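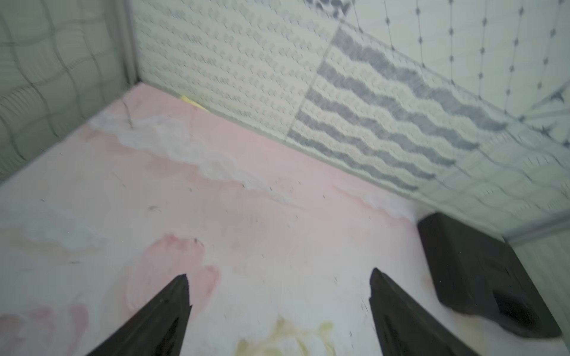
The pink, and the white going through it.

THE GRURMONT CASE

Rosemarie wanted it done by noon. Keys back to the landlord at noon, van at noon, everything at noon. So they started with the drawers because drawers are fast.

Spoons. String. A Dolness catalog with the good pages torn out. Myrto Gkikas read every scrap before she bagged it and that was the problem with Myrto.

"Bag it."

"It's a letter."

"To who?"

"Doesn't say. It's four pages." She turned it over. "It's mostly about the weather in June."

"Bag it, Myrto."

She put it in her coat. Rosemarie saw and kept wrapping cups.

Their aunt had loved the pink. Loved it over any of her nieces, probly. Ate her toast at it, did her bills there, wouldn't let you put a glass down. And then somebody had spilled something, back when they were small, and there was a greenish yellow mark that never went. Five years of Sundays she'd looked at that mark and then at Rosemarie.

It had been Myrto. Neither of them ever said.

Twenty past eleven. The bedroom done, sort of. The closet not. A man from downstairs came up asking did they want to sell the radio and Rosemarie said yes before he got to the price.

"That was hers," Myrto said.

"They're all hers. That's what we're doing."

Then nothing for a while, just tape. The tape gun screaming, stopping. Screaming.

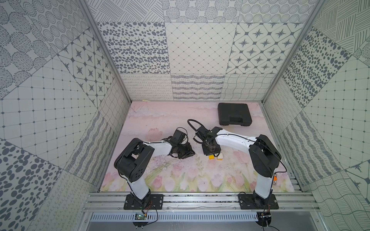

Rosemarie found her sitting on the floor of the hall with her shoes off. Crying or finished crying, hard to tell. She said she'd been thinking about the game, the one from Wustier, the winter they were all snowed in – you each got a house and you had to keep it next door to the other one whatever happend. Rosemarie said she didn't remember any game. But she went back in, and there they were on the pink, the yellow brick and the pale one, right up against each other. And the black case behind, shut, with its handle toward her. She stood there. She could hear the van.

"Which one was I?" she called.

"Yellow," said Myrto. "You always took yellow."

Rosemarie put them both in her pocket and went to get the door.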